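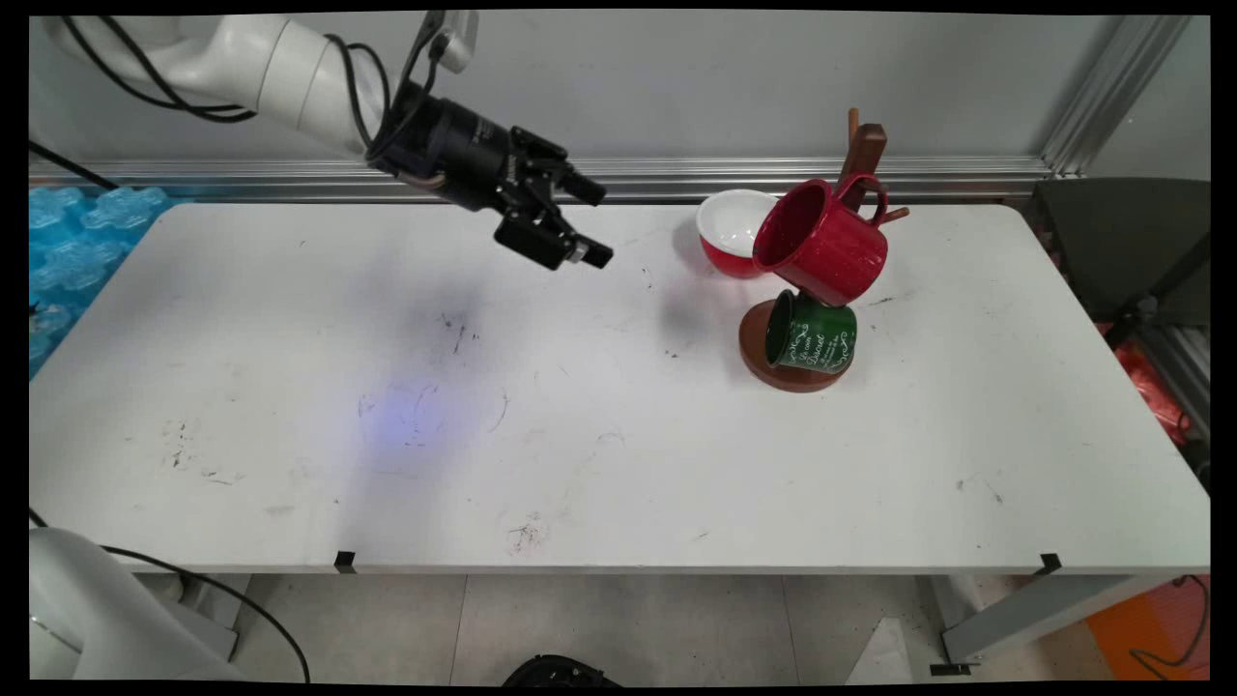

How to Get Tea and Coffee Stains Out of Your Mugs (and Keep Them Out)

Posted by Barry Goodall on Wednesday, April 16, 2025

My mother-in-law came to stay last spring, and on her second morning she held her cup up to the kitchen window, looked into it for a good long while, and asked me very kindly whether we owned any dish soap. We do! I wash every mug in this house by hand. But tea leaves a brown film behind that plain soap slides right over, and once it has settled in, you can scrub until your wrist aches and only make it a slightly lighter brown.

So I spent a good part of that May trying things out, and I've been using the same method ever since. It costs next to nothing and you probably have what you need in the cupboard already.

What you'll need

Baking soda
White vinegar (only for the stubborn ones)
A soft sponge or an old dishcloth
A bottle brush, if you have tall or narrow mugs
Dish soap for the final wash

Step 1. Rinse and leave a little water behind

Rinse the mug with warm water and tip it out, but don't dry it. You want the inside damp enough that the baking soda clings to the sides. I used to start with a dry mug and most of the powder just slid to the bottom and sat there looking at me.

Step 2. Make the paste

Shake in a heaped teaspoon of baking soda and add a few drops of water until it feels like thick toothpaste. If it gets runny, add a bit more soda. Spread it around the inside with your fingers, and pay attention to the ring near the top where the tea sits longest, as well as the corner where the wall meets the base.

Step 3. Let it sit

Give it 10 minutes. For a mug that has been somebody's desk mug all winter, give it 30. I put the radio on and go do something else — usually I forget and come back an hour later, and it has never hurt anything yet.

Step 4. Rub gently

Use the soft side of the sponge and go in circles. Please leave the steel wool in the drawer. I ruined a lovely cream-colored mug that way years ago; the glaze got covered in tiny scratches, and after that it stained twice as fast as all its friends. If the mug has gold trim or a printed picture on the inside, keep the paste well clear of it, as even a mild scrub can wear that sort of thing away.

Step 5. For the really bad ones

Rinse out the paste, fill the mug halfway with white vinegar, and top it up with hot water from the tap. Leave it until it cools and then go back to the sponge. Don't mix the vinegar and the baking soda together in the mug expecting a miracle. It fizzes nicely and my grandkids adore it, but the two mostly cancel each other out and you're left scrubbing with salty water. And never add bleach to vinegar, please, not even a splash.

Step 6. Wash, rinse and dry

Wash the mug the ordinary way with dish soap, rinse it well (vinegar does terrible things to a cup of tea with milk in it), and let it dry all the way through before you put it away.

A word about drying and storing

I'm a great believer in hanging mugs up. A mug set upside down on a flat shelf while it's still damp traps the air inside and can pick up a musty smell, and stacked mugs rub their rims and chip. A mug tree takes up very little counter space and lets the air get all around. Just put the heavier mugs on the lower pegs and spread them around the post, so the whole thing doesn't lean to one side.

Keeping the stains from coming back

Rinse the mug as soon as you finish your drink, even if you won't be washing up until evening. Hard water makes tea stains a good deal worse, so if your kettle is full of white scale, descale it and you may notice a difference in your cups too. I do a baking soda round on the first Sunday of the month, all the mugs in one go, plus the teapot and the inside of my travel flask. The flask lid needs the bottle brush, and the little rubber ring comes out if you ease it up with a spoon handle.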